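4. Comparing the two finger sets on the insertion task

Last updated: December 11, 2020

Having described the arm and its two controllers in the previous section, we turn to the part of the work that took up most of our October, namely the choice of fingers. We had two sets to hand, the curved Cudmont pair and the flat Nolberg pair, and the sorting board seemed a friendly place to begin with the curved ones.
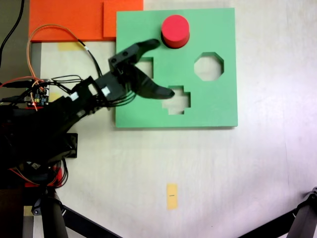 Figure 6. Curved fingers open over the foam board, with the red cylinder upright near its top edge.

Each trial began with the arm parked and finished when the operator called it, and Raghda Obeidat kept the log throughout. We ran 333 trials in all, shared between the two finger sets, and stopped to check the wrist servo after every 15 – a habit we picked up on the earlier Flisden arm and have been rather fond of ever since. 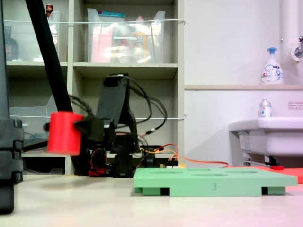

4.1 Camera placement

We went back and forth over the cameras for longer than we would care to admit. A low side view is kind to the operator when judging height, but it says little about where the part sits across the board, and so a high view was used alongside it.

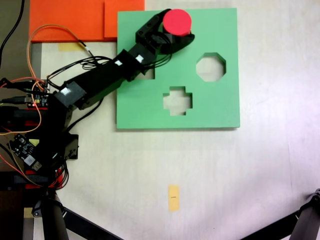 The controller needs to know where the held part is before it can start its descent, and here the high view earned its keep. With the cylinder between the jaws its round red top is still easy to pick out against the green, and the octagonal and cross-shaped holes are left clear of the arm, so we took both as fixed marks for lining up the board. Lina Nassar wrote the routine that does this, following the Nguyen method with small changes to the threshold.

Picking up from the bare table was treated as a separate test, as the fingers then have no board beneath them to lean on

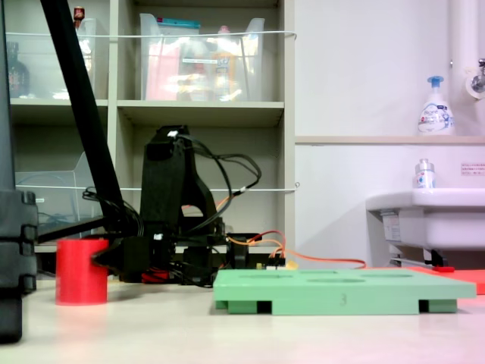 and any error in height shows itself straight away. We kept the approach speed the same for both sets, and left the closing force at level 2, which had served us well enough in the insertion trials.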